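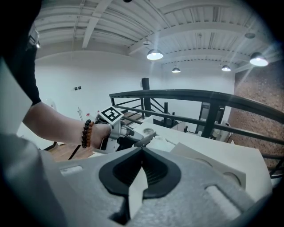
Two grippers, one white table

I've spent most of October with a gripper in my fist, and my thumb has opinions. Bronisława Nowicki at Wirnero wanted the Drummond tried against the Laster, so up the stairs we went, me with one and her with the other (she bagged the lighter one, naturally!).

We did 127 pick-ups each before lunch. The Laster is lovely on small stuff, but it dropped 18 of mine, mostly when I got cocky and rushed. The Drummond only lost 3, though it's a bit of a lump and my wrist was moaning by noon. I'd still take it for a long day. Bronisława wouldn't, and we argued about it all the way to the chip shop.

Contact the features desk | © Clillton Magazine | Back to top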